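# Storing pears and apples in one plastic bin

Posted 2 March 2026 in Kitchen and Larder
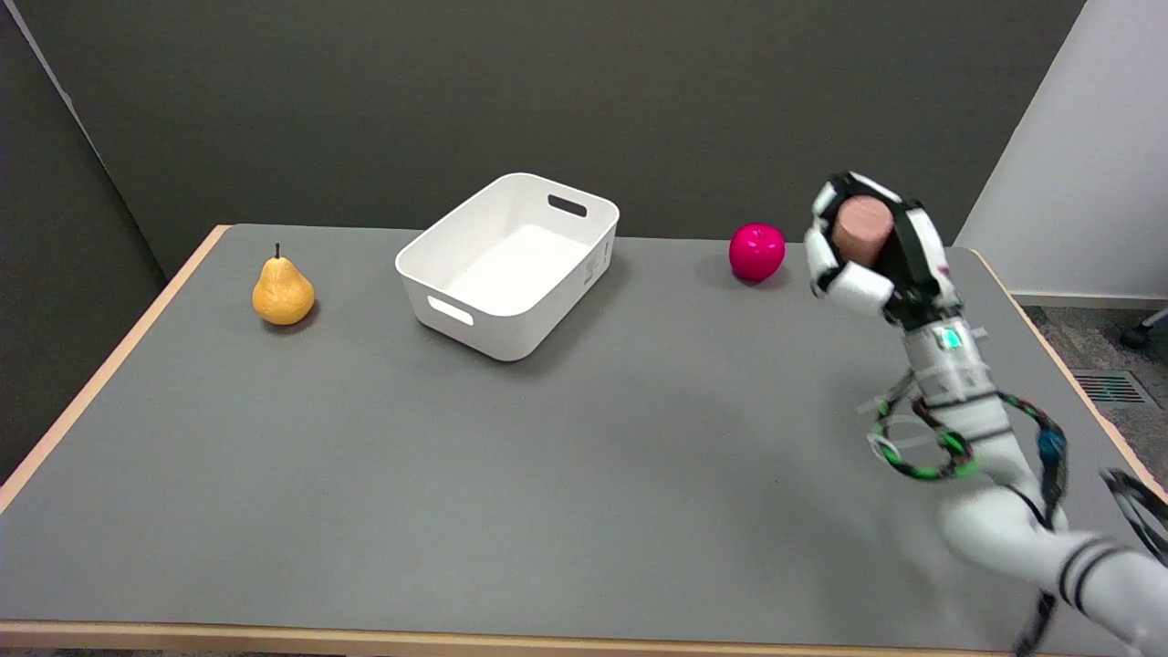 Can pears and apples be kept together in the same bin?

**Butwood**

For a few days, at most. Apples give off ethylene, and pears ripen faster when exposed to it. If the pears are already soft at the neck, store them apart. If they are hard and you want them ready by the weekend, put an apple in with them and check daily.

I should add that mine are bought in January and kept in an unheated larder, so my timings run longer than they would in a warm kitchen.

**Rahimi**

Bin type matters too. A solid-walled plastic bin with handle cutouts gets some air at the ends and very little at the base. Line it with a folded tea towel and keep the fruit to a single layer. Stand pears on their base, stem up. The shoulders bruise first.

Temperature has more effect than the container. Keep both fruits in the fridge once ripe, in separate drawers if you have them. Don't seal the bag.

Wash the bin between batches with washing-up liquid, rinse, and dry it fully before refilling. One mouldy pear leaves spores in the corners.

**Takeo**

I just keep everything in a bowl. Never had a problem except with bananas.

**Butwood**

A bowl is fine if you eat them quickly. I had 17 pears to get through and lost four.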